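Losix opens free password recovery service to small firms this June

Small businesses that lose control of their email or shared files will soon have somewhere to turn, and it won't cost them a penny. Losix, the account security company, is opening its recovery desk to any firm with fewer than 400 staff, whether or not it's already a customer.

The desk began as an in-house team helping Losix's own clients get back into accounts after a stolen password. Over the past year it has handled 2,228 calls, and 211 of those came from people who weren't clients at all. They had found the number on a supplier's website or been given it by a friend, and the team helped them anyway. From June, that becomes official.

"We kept getting these calls from bakeries and dental practices and one very worried brass band, and every time we'd think, well, of course we'll help," said Jolanta Makowska, who runs the desk. "I'm so pleased we can now put the number on the front page and tell everyone to use it!"

Callers will speak to a person from the start. The team will help them sign out every device, change passwords in a sensible order, check for forwarding rules left behind in the mailbox and set up a second step at sign-in. Most calls take less than an hour. Where money has gone missing, the desk will explain how to report it and stay on the line while the caller rings the bank on another phone.
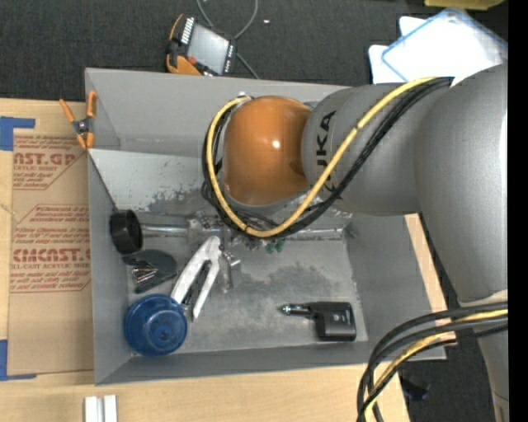 Does a firm need to have any security software in place before it calls?

Firms can ring with nothing installed at all, and the team will work with whatever email and file storage they already use.

The service has been put together with Zasano, which makes the sign-in keys used by the desk's own staff. Zasano is giving 3,000 keys to the project, and every firm that completes a recovery call can ask for two of them by post. They plug into a laptop or tap against a phone, and they come with a single printed page of instructions (tested on the Losix accounts department, who asked for larger type and got it).

Khalil Nseir, head of customer support at Losix, spent the spring training new colleagues for the desk. "People ring us feeling embarrassed, and they really needn't be," he said. "These fake sign-in pages are very good now. I've had to look twice at some of them myself, and I do this all day."

One of the first firms to use the wider service during its trial was Ccori, a small importer of knitwear. Its owner, Hatem Ashour, was locked out of his mailbox on the morning a large order was due to leave the warehouse. "I rang at ten past eight and I was reading my own email again before nine," he said. "They even rang back after lunch to see how we were getting on, which I thought was lovely."

The desk will be open from 7am to 10pm, with an answering service overnight. Help is offered in English and Polish to begin with, and Losix hopes to add Arabic and Mandarin once more staff have joined. I-hsuan Kwok is leading that work and would be delighted to hear from anyone with support experience who speaks either language.

Firms can find the telephone number and a short checklist to print out and keep by the phone on the Losix website.

Press contact: Roman Kaczmarczyk, Losix press office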